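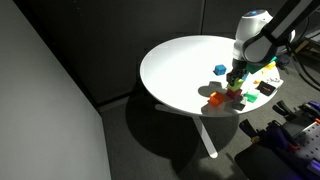 Coloured blocks on the round white table

About Banora

Home About us Borrowing Opening hours Contact

Banora is a toy library in Stidgate. We lend blocks, cubes, animals, play food and other small toys to families, and also to nurseries and to childminders who are registered in the district. We opened with 11 families, most of them from the same two streets, and today we have 123 on our list. The rooms are at 79 Vatine Road, on the ground floor, and a pram can come in without any steps.

My name is Normunds Zariņš and I am writing this page, so please excuse me if some sentences are a little stiff. English is my third language. When my daughter was small we lived in a flat where there was no place for many toys, and she was finished with each one after two or three weeks. I began to exchange toys with neighbours, first in a shopping bag and afterwards in a suitcase. From this suitcase came Banora. The suitcase is still with us and holds the train rails.

What we lend

Blocks are the heart of our collection. We have plain ones and ones with numbers, nesting blocks which go one inside the other, and see-through cubes in strong colours that children like to hold against the window. A stack of three is already a big achievement for a child of one year and a half, and an older brother or sister will build with the same pieces something quite different. For this reason we do not print an age on our blocks bags. We prefer that parents look at the child and ask us.

We also have picture cubes, most of them with animals, and a good quantity of play fruit. In many toy shops these things are sorted very strictly, animals on one shelf and kitchen on another. We used to do the same. But children do not play in this way, and when they choose freely they mix the cubes with the food and build a house or a shop for all of it.

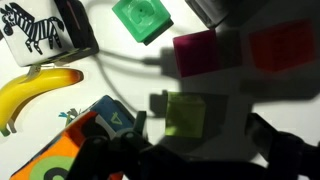 So we changed our system, and now every borrowing bag is mixed. In one bag you will find some pieces to build with, something from the kitchen and at least one animal. Families can still ask for a bag of only blocks, if they wish it. The full catalogue has 478 entries at the moment and hangs on the wall by the entrance. It is written by hand, and we are slowly putting it on the computer.

How a visit goes

Children can try the toys before you take them home. We put out the pieces on a low or a round table, without any special order, and the child begins where he or she wants. A round table is good for this because no child has to sit in the corner. Please do not hurry. Twenty minutes of playing tells more than the label on the bag.

When you have chosen, we write the number of the bag in your booklet. The loan is for three weeks and it can be made longer once. If a piece is lost, tell us, and we will look for a similar one in our box of spare pieces. We do not ask money for a lost block. For a complete bag that does not return we ask the price of a new one.

Cleaning

All the toys are washed when they come back. Plastic pieces go in warm water with mild soap and dry on a towel overnight, while painted wooden pieces are only wiped. Paper labels are the difficult part. They become loose, and then we write new ones. If your child has an allergy to any soap or perfume, please say it at the first visit.

Tidying together

At the end of each session we ask the children to help with tidying. First the big pieces, then the small ones, and the ducks last, as these are always wanted until the final moment. It takes longer than if the adults do it alone. We think it belongs to the playing.

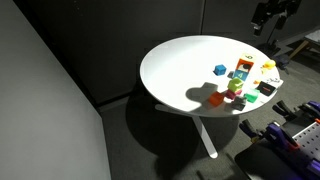
Triantafyllou wrote in our guest book that her son now puts his blocks away at home by colour, "but only if I sing the Banora song, which he has invented himself and which has one word". She asked also if we could have more yellow in the bags, and we have ordered some.

Becoming a member

You can join on any opening day. Bring a paper with your address, and we will give you the booklet and your first bag at once. Grandparents may have their own booklet. Nurseries should write to us before they come, so that we can prepare several bags.

We are also glad to receive toys which are no longer used in your home, if they are clean and complete. Soft toys and toys with batteries we cannot take at present.

Page last changed: 21 October 2026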